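How to Wash a Zip-Up Hoodie So It Keeps Its Shape

A decent cotton-blend hoodie should last for years, but most of them look tired after one winter. The fleece inside goes hard, the cuffs get baggy, the zipper starts to wave. Most of that happens in the washer and dryer. The steps below work for any midweight sweatshirt with a hood and a zipper, and they don't need anything you can't get at a grocery store.

What you need

Mild liquid detergent
White vinegar
A mesh wash bag, large enough for the whole garment
A soft toothbrush
A flat drying rack or two clean towels
A safety pin

Before you wash

Read the care label first. If it says hand wash, skip ahead to the section on hand washing. If the label has been cut out, treat the hoodie as cotton and use cold water.

Empty the pockets and turn them inside out. Lint collects in the bottom corners, and once it has been through the wash it packs down into a felt that is hard to pick out.

Zip the hoodie all the way up. An open zipper has teeth that catch on the fleece and on everything else in the load. A zipper washed open also tends to dry with a ripple in it, which is the wavy front you see on older sweatshirts.

Tie the drawstrings together in a loose bow. If they have plastic or metal tips, tuck the bow inside the neck before the garment goes in the bag.

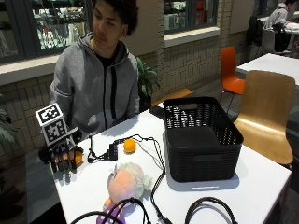
Treat the collar and cuffs next. Put a few drops of detergent on the toothbrush, wet the fabric, and work along the ribbing with short strokes. Follow the direction of the ribs. Leave it for 15 minutes and don't let it dry out. Grease spots need the detergent put on dry fabric, before any water.

Now turn the whole hoodie inside out. This protects the outer face from rubbing, and on a light gray it does a lot to hold off pilling.

Machine washing

1. Put the hoodie in the mesh bag by itself.

2. Wash with similar colors and similar weights. Keep it away from towels, which shed, and from jeans, which are rough on it.

3. Use cold water and the gentle cycle. Set the spin to low or medium.

4. Use a little less detergent than the cap suggests. Too much leaves a film in the fleece, and the film is what makes it stiff.

5. Add half a cup of white vinegar to the softener drawer. Do not use fabric softener. It coats the fibers and the inside gets flat and slick. Never mix vinegar with bleach, in the drawer or anywhere else.

I wash mine after every seven wears or so, sooner in June if I've been wearing it to the garden. A T-shirt underneath makes a big difference here. The shirt takes the sweat and goes in the wash every day, and the hoodie can wait.

Hand washing

Fill a sink or tub with cool water and mix in a tablespoon of detergent. Push the hoodie under and press it with flat hands for a few minutes. Don't wring or twist it. Drain, refill, and press again until the water runs clear. To get the water out, roll the hoodie in a towel and lean on the roll.
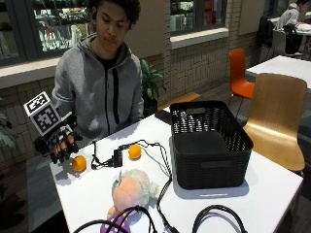 Drying

Lay the hoodie flat on a rack with the zipper still closed. Pull the side seams straight, square up the hem, and push the cuffs in toward the sleeve so they sit narrow. Spread the hood open so the double layer gets some air. It is always the last part to dry.

Don't use a hanger. Wet fleece is heavy, and the shoulders will come out with points.

If you have to use a dryer, use the lowest heat, take the hoodie out while the seams are still damp, and finish it flat.

If a drawstring pulls out

Fix the safety pin through one end of the cord and close it. Feed the pin into the eyelet and bunch the fabric over it, then hold the pin still and slide the fabric back behind it. Keep going until the pin comes out of the other eyelet. Even up the ends and tie a small knot in each.

If the zipper sticks

Rub a plain candle or a dry bar of soap along both sides of the teeth and run the slider up and down several times. Wipe off what's left with a cloth. For one that splits open behind the slider, the slider is probably worn — a tailor can replace it without changing the whole zipper.

Storing

Fold it, with the hood laid flat over the back. Make sure it is completely dry before it goes on a shelf, the hood seam and the pocket corners especially.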